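Plividport workshop teaches robots by hand, one small block at a time
17 Jul 2019

Teaching a robot to pick something up used to mean a long afternoon of typing. At the Simus workshop in Plividport, it now starts with putting on a pair of gloves.

The team has spent the summer recording people as they handle small objects with hand-held grippers, one in each hand. Each cube on top carries a printed black-and-white pattern that cameras can follow, so every reach and turn of the wrist is saved as a path. A robot arm fitted with the same fingers can then be trained on those paths. No arm has to be in the room while the recording goes on, and that has sped things up a lot!

"I used to drive the arm with a joystick, and I was terrible at it," said Nidia Sánchez, who runs the sessions. "With these you just do the thing. My hands already know how to move a block."

The task this month is a plain one: press down on a small wooden block, get a grip, shift it, let go. It sounds like nothing until you try it with two stiff fingers per hand. New people tend to come in too fast and knock the block sideways. Those tries are kept too — Sánchez wants the robot to see how a person recovers from a bad start.

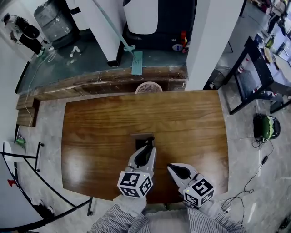
What the numbers say

So far the group has saved 3725 recordings from 17 people. The best day brought in 244, most of them before lunch. Software written by Panya Thongdee sorts the files each evening and throws out any where the cube patterns were hidden for too long.

Remote control still has its place. For jobs where the feel of the real arm matters, such as pushing a peg into a tight hole, Rocío Ríos sits at a desk next door and steers the machine with a pair of levers. She gets through roughly 10 good runs an hour, far fewer than the gripper crew, but she sees right away what the arm can't do. The two sets of recordings will be mixed for training, and the first results on the block task look very promising. Thongdee grins when he talks about them.

Next comes folding cloth, which everyone in the workshop seems to be both excited and a bit nervous about. Sessions on that start in September, and Sánchez is looking for more pairs of hands, left-handed people most of all. Sign-up is at the front desk.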